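Went over to the Jisdale open day on 1/31/19, mostly for the flowers and partly (all right, largely) because there was cake advertised. I've been meaning to go for years. It's a wholesale flower place first and a teaching place second, and once a year they open the back rooms so that people like me can wander about getting in the way.

Getting there was a faff. The 72 bus drops you at the bottom of the hill and then it's a good walk along a road with no pavement on one side, so if you're going in October for the bulb weekend, wear proper shoes. The car park was full when I arrived and there was a queue at the gate for stickers. Mine said "Visitor 701", which made me feel slightly like a convict.

First stop was the cold store, and oh, the smell in there! Green and sharp, like snapping a stem under your nose, and bitterly cold, so we all shuffled through with our hands up our sleeves. Buckets and buckets of tulips, still tight, all in bunches with the heads level. I asked how long they keep at that stage and got a long answer about bulbs left on or cut off, most of which I've forgotten. Bulb on lasts longer, I got that much. They let you buy from the store at the end and I'd have filled the boot if I'd brought the car.

Next door was the Botico stand with secateurs and floral knives. I bought a knife for 20 euros that I didn't need, with a lovely curved handle. The man selling it cut a stem at a slant in one go and made it look like nothing. At home I've so far managed to make it look like gnawing.

Then the vase room, my favourite bit. Hosum had brought their whole range of glass, and there was a long shelf of Negussie pottery in the most gorgeous rusty colours, very heavy, very pricey. I picked one up, saw the ticket (100, for something the size of a jam jar!) and put it down again extremely gently.

The talk on arranging was by Sanne Mertens and it was packed, so I ended up perched on a radiator at the side. She's quick and funny and doesn't go in for fuss. Her big thing is tulips on their own, one colour, in something plain. No ferns, no twiggy bits, none of that white frothy stuff that drops everywhere. Strip the bottom leaves, cut the ends, only a few inches of water because the stems go soft if they're up to their necks in it. And keep them away from the fruit bowl, which I'd never heard before and which explains my kitchen windowsill rather well.
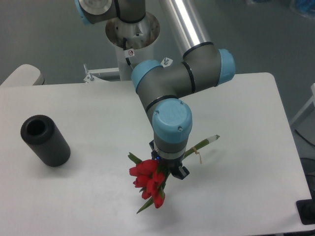

Red tulips held above a white table, a black cylinder on it: I'd have walked straight past that vase in a shop, thinking it was gloomy, and now I want one. I have nothing black in the house at all. It's all cream jugs from my aunt.

Sanne's view on the black was that people are far too frightened of it, and that a straight-sided vase needs a fuller bunch than you'd think, or the stems all lean to one side and sulk. She'd also leave them a day before fiddling, as tulips carry on growing after they're cut and will undo whatever you've done. I liked that very much, being lazy.

After that it was the cake, in a draughty tent with wobbly benches. Lemon was good, the carrot a bit dry. I sat with a couple who'd come for the greenhouse tour, and they said to book that one early next time as the places go within minutes of the gates opening. Noted.

Came home with two bunches of reds, the knife and a leaflet about dahlias. The tulips are in the tallest of the cream jugs, leaning like mad.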